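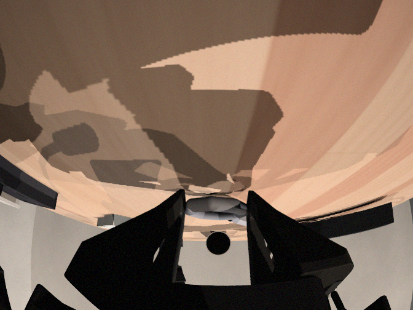 31st March
Posted by Joaquim Barreto

search this blog Search Go

I've read the Drondeck write-up twice now and I still don't buy the headline. They trained a grasping policy on 3738 simulated episodes and report 73 per cent success. Fine. Success at what? Every one of the 581 test runs was done in the same simulator it learned in, with the same gripper model and the same fake wood.

Clegg reckons varying the light is enough to get it onto a real arm. Maybe. But shadows with stair-step edges don't fall on any bench I've worked at, and a network will happily latch on to that sort of thing. I'd want to see the score with shadows switched off, and they don't give it.

The Hultel paper in January at least tried 2 real grippers, and its numbers dropped badly. I've asked for the Drondeck weights so I can run them on our arm at Floltholm. No reply yet.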